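Stories > Short fiction > Gossip and other trades

The Minister's Hat

2024-09-04

I was on the harbour wall at Kalturlow, eating chips, when the Minister for Fisheries got off a yacht with the wrong wife. I should say I wasn't working. I'd told my editor at Cineo that I was off for the whole week and that if anyone rang me I'd throw the phone in the sea (I wouldn't have, it was on contract).

But there he was, in a straw hat and those shorts with the anchors on. And there she was behind him, carrying her own shoes, and I knew her straight away because I'd spent most of March outside her house. She was married to the other one. The Shadow Minister for Fisheries! They'd shouted at each other about cod on the telly only the week before.

The yacht was called the Igwe and it was far too big for the harbour. It had a helicopter on the back with a little fitted cover over it, like a budgie at bedtime.

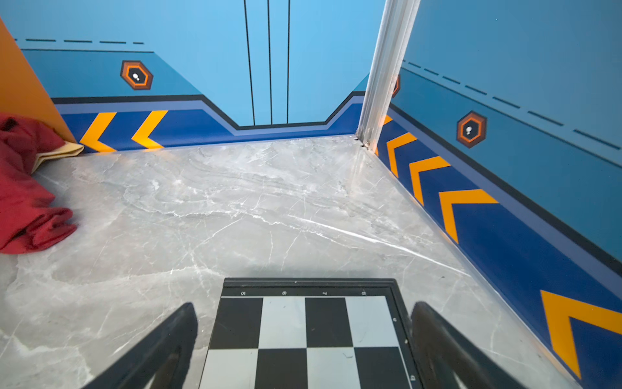
The near end of the board, files 5 to 8.

I put my chips down. I'd like to tell you I had a struggle with my conscience, but I had my phone out before the gulls had even noticed the chips. I got three photos. One was my thumb, one was the hat, and the last one was the two of them laughing at something on the gangplank, his hand under her elbow.

Cineo paid me 60 quid for it. I know. I'd have got more for the helicopter.

By teatime they were calling it Rikutgate, after the hotel up the hill where the pair of them were supposed to be staying, on separate floors, for a conference on harbour dues. My photo had 2,182 comments under it and most were about the shorts. My mum rang to say she'd seen it and was I eating properly.
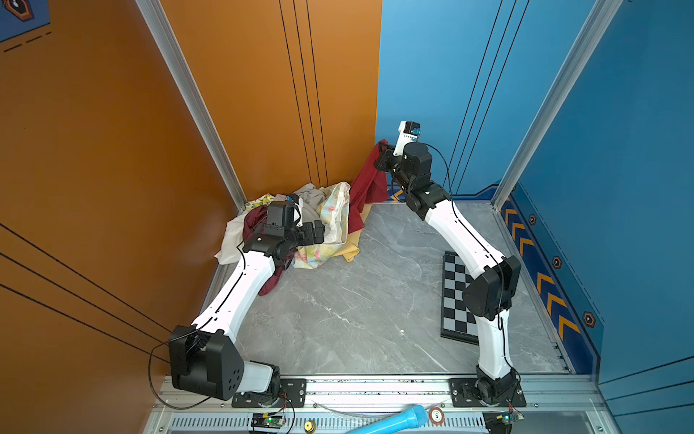
I went back down to the wall that evening, mostly to see if the yacht had gone. It hadn't. She was sitting on a bollard with her shoes on this time, and she budged up, so I sat down next to her like an idiot.

"It was you in the hedge," she said. "In the spring."

I said it was.

"You had a flask. I nearly brought you out a biscuit."

I asked her if it was true, then, about her and the Minister, and she looked at the water for a long while. She said they'd been at school together. She said he was the only person in politics who'd ever asked her how her dad was. Then she said, "And yes, obviously, it's true," and laughed so hard she had to hold on to the bollard.

I could have rung it in. A proper quote, from the horse's mouth, with the boat behind us all lit up! The phone was in my hand and everything. I asked her how her dad was instead, and she told me, and it took until the chip shop shut.

Comments (3)

saltyknees: The budgie bit made me snort tea. More of these please.

harbourrat: No way does Cineo pay that much for a thumb.

plainflour88: Wanted to know what happened with the husband. Is there a part two?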